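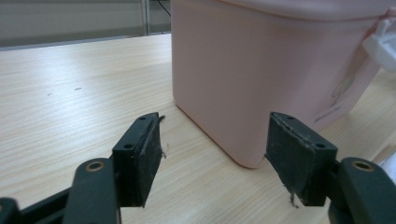 Figure 3. Pink plastic container with latched lid, on tabletop.

4.2 From prototype to patent

Inventors like to be asked about the idea and dislike being asked about the paperwork, so we asked about the paperwork. Of the 700 small household-product ventures in our register, 104 had filed for a patent before making a first sale. The rest sold first and filed later, or sold first and found a competitor had filed for them.

Prendik belongs to the early filers. Its founder, Paavo Suominen, spent 456 days on the application for a self-leveling spice rack and, by his own account, one weekend on the rack. He described the ratio as "healthy." His former partners at Detari, who had put up the money, used a different word in their interview and asked us to leave it out.

Early filing did go along with longer survival in our sample, though we would not lean on this very hard. Founders who can afford a patent attorney can usually afford rent as well. Once starting capital is held constant (Table 5), most of the advantage disappears – along with, we suspect, a chapter or two of the popular advice literature.

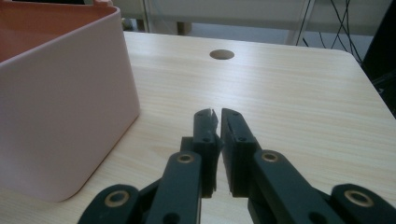 Figure 4. Pink bin and two-fingered gripper at the tabletop.

The late filers are harder to sum up. Jeltberg shipped its folding drying rack for 5 years without protection of any kind and met its first imitator in November of the last one. The imitation was cheaper and, according to two retailers, folded better. Jeltberg has since hired the man who designed it.

Ķēniņš took a third route and never filed at all. Asked why, the firm replied that its product was too dull to steal. It remains the most profitable venture in the register, and we return to it in Section 4.3, where the survival model handles it badly.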